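Blog › Cuaderno de taller › Evaluaciones

Usamos cookies propias y de terceros para recordar tus preferencias. Aceptar todas | Configurar

domingo, 10 de diciembre de 2023 – por Xiuying Dai

Sigo con el kit de dos brazos de Wernari, el que nos ofrece Skovent en préstamo con opción de compra. Sí, es domingo, ya lo sé, pero el taller está en silencio y se piensa mejor (y la cafetera es toda mía). Apunto según voy, luego Thắng que lo pase a limpio si quiere.

Lo primero, el arranque. El viernes me costó un disgusto porque el brazo derecho no encontraba su cero, y hoy ha entrado a la primera. No he cambiado nada salvo apretar el conector de la base, así que me apunto revisar esos conectores uno por uno antes de firmar ninguna cosa. El manual les dedica media línea. ¡Media línea! Y en cambio hay 8 páginas sobre cómo ponerle nombre a los brazos en la interfaz.

La tarea de hoy es la caja de cartón: cogerla entre los dos brazos, girarla y dejarla de pie. Skovent la vende en el folleto como «manipulación bimanual lista para usar», y justo por eso quería empezar por algo tan soso como una caja cerrada. El cartón liso es traicionero, los dedos patinan en cuanto aprietas de menos, y si aprietas de más hundes la cara y se pierde la esquina de referencia.
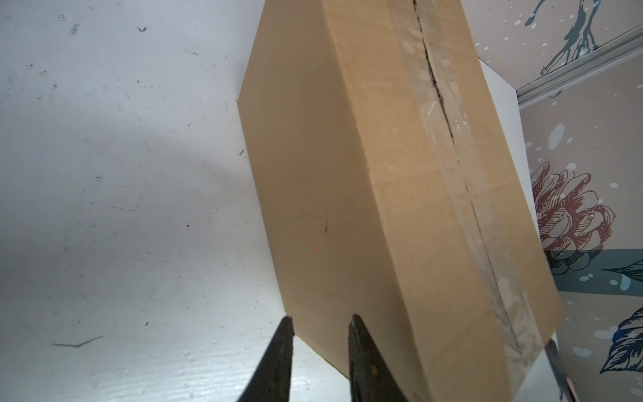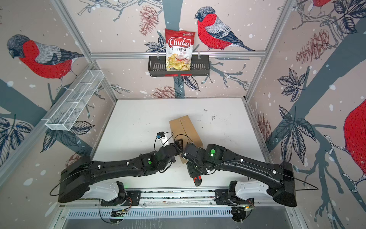
Pronville – Taller de Manipulación y Automatización

Pensaba que el problema iba a ser la cinta. El precinto brilla muchísimo y con la luz que tenemos sobre la mesa blanca temía que la cámara de muñeca se volviera loca con los reflejos. Pues no es lo que más me ha molestado. Lo que peor llevo es la coordinación: cuando un dedo ya empuja en la parte baja de la caja y el otro brazo todavía viene de camino, la caja se inclina y hay que corregir. Con el modo «seguidor» activado mejora bastante, aunque entonces va lento y me desespero un poco.

He hecho 60 intentos en total. No pongo el porcentaje porque los primeros fueron con la fuerza de cierre de fábrica, que para cartón es una barbaridad, y mezclarlos con los buenos sería hacerle trampas al kit. Al bajarla al 20 por ciento la cosa cambió de cara. Thắng, los registros están en la carpeta Kong, que es como hemos bautizado la evaluación, no me preguntes por qué no tiene fecha en el nombre, se me fue el dedo.

Cosas que me gustan: la luz verde de la muñeca, que parece una tontería, pero levanto la vista y sé que el brazo está contento. También las puntas de los dedos, que según Skovent se cambian sin desmontar la muñeca – lo probaré mañana con calma.

Cosas que no: los cables. Esos bucles negros que salen de los brazos me ponen nerviosa cada vez que los dos se juntan en el centro. Hoy no se ha enganchado nada, pero yo pediría guías de serie, o al menos un par de bridas decentes en la caja.

Del precio: el recambio de un juego completo de dedos sale a 594 euros en la oferta que nos mandaron. Me parece mucho para una pieza que se va a gastar. Thắng opina que se puede negociar si cerramos antes de febrero, y ojalá tenga razón, porque el brazo en sí me está cayendo bien.

Pendiente: repetir con la caja tumbada, mirar si el modo seguidor admite otra velocidad, preguntar a Skovent si la garantía cubre los conectores de la base. Y limpiar la mesa, que tiene algunas marcas y rayitas.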